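Dunmore robotics club: term report

The club has moved on from blocks to balls this term, and the grasping group is working with a green one printed with astronauts and planets.
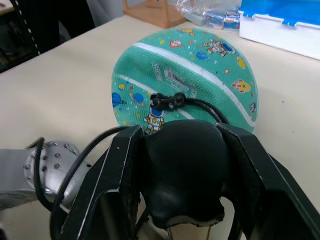 Emanuel Marinescu said a ball is a fairer test than a block, as a block forgives a bad approach and a ball rolls off the bench. He would like the group to spend more time on slow closing speeds before anyone changes the fingers again.

The group has logged 1406 attempts since January, up from 400 at the end of last term. Each one goes in the shared sheet with the start position, the finger opening and the result. Members are asked to fill in the notes column as well, even if it is only a word or two. Blank rows have been a problem when we try to work out why a run went wrong.

The other half of the club is still on the line course for the Clorkville meet. The Kodel code has been moved to the new laptop and the old copy should not be used – it has the wrong motor settings.

We now have 13 members, and there is room for more. No experience is needed, but students in Year 7 and 8 will need a signed form. Sessions start at 4 pm in the Bunance room and pack-up is at 5:30. Please bring your own safety glasses if you have them, and label your chargers.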